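**Stolham print shop signs for a second Riquelme press**

Friday, January 1, 2021

Hovisard, the Stolham company behind most of the bus shelter posters you have failed to read this year, is starting the new one by spending money. It has ordered a Riquelme 780 flatbed printer through the dealer Katgate, with delivery set for April.

The deal was signed over a video call, trade shows being what they are at the moment. Owner Joaquín Bravo says he missed the free pens. He did not miss the parking.

The new machine will sit beside the older Riquelme that Hovisard bought six years ago, which has been running two shifts a day and complaining through both of them. Bravo says the old press will be kept for rigid board and short runs, while the 780 takes over banners, window film and the floor stickers that became a surprisingly large part of the business last spring.

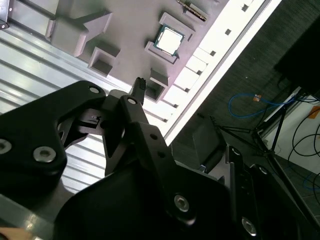
Katgate's sales manager, Damián Bustos, says the 780 can turn out more than 300 square yards an hour in its fastest mode. Bravo, who has met fastest modes before, plans to run it at the one below. "The top speed is lovely if your customer is standing across the street," he said. "Mine tend to walk right up and put their noses on it."

Neither side would give a price. Bustos called it "competitive," and Bravo called it "a number."

The contract covers installation, operator training and two years of service visits. It also includes a white ink channel, which Hovisard had gone without until now by telling customers that clear film looked more modern anyway.

Getting the press into the building will take some doing. The loading door at the Stolham site is narrower than the crate, a fact found after the signing, and a section of wall is coming out in the weeks before delivery – the landlord has agreed, in writing, on the condition that it goes back.

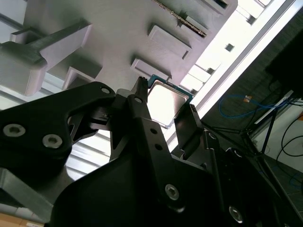
## Hiring

Hovisard is looking for two press operators to start ahead of the training week. Wide-format experience is preferred, and so is a tolerance for night shifts. Applications go to the front office in Stolham, which reopens on Monday.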